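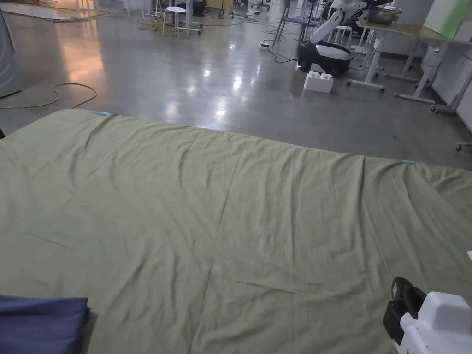
Viltell flat sheet in olive, held along the far edge with the light-blue clips

Bedding > Flat Sheets > Viltell

I've been wanting to get a proper green into the range for ages, and the Viltell is the one Akua Frimpong and I finally agreed on (she wanted darker, I wanted paler, we both gave in a bit). It's a big, plain flat sheet with a soft feel, and yes, it creases! I never iron mine. If you like a bed that looks like a hotel, have a look at our Pivton instead.

The clips are sold separately, in packs of 2. Pop them on at the edge and fold the rest under.

My bed gets used for everything, so I wanted a sheet that could put up with a lazy afternoon of noodles, snacks and phones all over it.

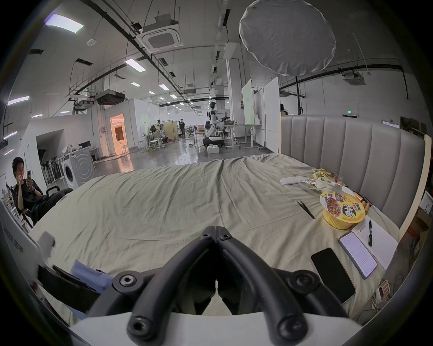 The colour is a funny one. By a window it can look almost beige, and in the evening it goes properly olive, so do ask for a swatch if you're matching it to a headboard or curtains. Mine goes nicely with grey.

Wash it on its own the first time, then with other darks. A short tumble is fine, but I hang mine over the door.

Viltell flat sheet, olive: £44
Clips, pack of 2: ask us when you order
Navy is due back in March.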